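3.2 Surface reflectance and perceived brightness

Desk-level lighting in the Jurimville and Plarkville offices was compared using the same survey form. Surfaces were grouped into two classes, light wood and dark matte, following the scheme of Ginting and Arancibia. Rendered interiors of this kind are shown in Figure 2. 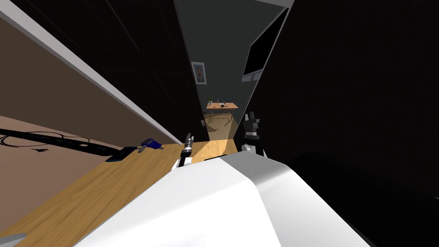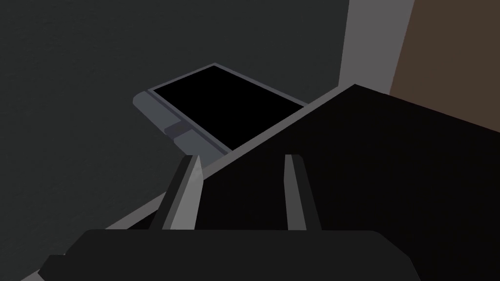
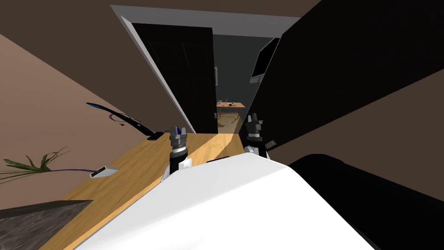
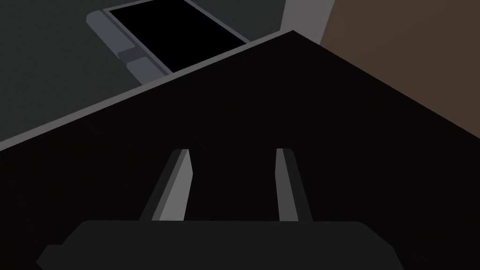 Figure 2. Rendered interior views. First and third: wood surfaces with a light brown grain. Second and fourth: dark surfaces.

A total of 612 forms were returned, of which 38 were left out for missing seat numbers. Workers at dark desks rated the room as dimmer than workers at light desks did, even where the meter reading at the desk was the same. The gap was larger in Jurimville, where 271 of the usable forms were collected – the windows there face north and the ceiling lights are older.

Desk color was recorded by the respondent and was not checked on site. The Akpan scale was used for brightness and the Revar scale for glare. The two scales were not combined. Glare scores did not differ between surface classes once distance to the window was entered in the model, and the term for age was dropped.

Readings taken in November were treated separately, as daylight at the end of the shift was too low to compare with the other months. These are reported in Section 3.3.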